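4. Oiling the Tabletop

Your Bloxham table leaves the shop with one thin coat of oil. Apply a second coat before regular use.

1. Clear the table and wipe it with a damp cloth. Let it dry overnight.
2. Sand lightly with the grain, using the pad from parts bag 3. Do not sand across the grain.
3. Remove the dust with a dry cloth.
4. Pour a little Grondier oil onto the cloth supplied and rub it in, working from one end to the other.
5. Wait 16 minutes, then wipe off all the oil left on the surface.
6. Leave the table for 4 hours before you put anything on it.

CAUTION: Oily rags can catch fire on their own. Lay them flat outdoors to dry before throwing them away.

Note: Oil darkens the wood slightly and makes the streaks in the grain easier to see. Light and dark bands are normal and are not covered by the warranty.

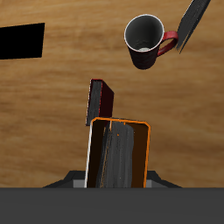
Henk Bosman writes that one coat a year was not enough for his table, which stands by a south window, and that he now oils it in June and again before the heating goes on. We agree with this for any table in direct sun.

For daily cleaning, use a soft cloth and plain water. Do not use bleach or scouring powder. Wipe up coffee and wine right away.

To order more oil, ask for part 107.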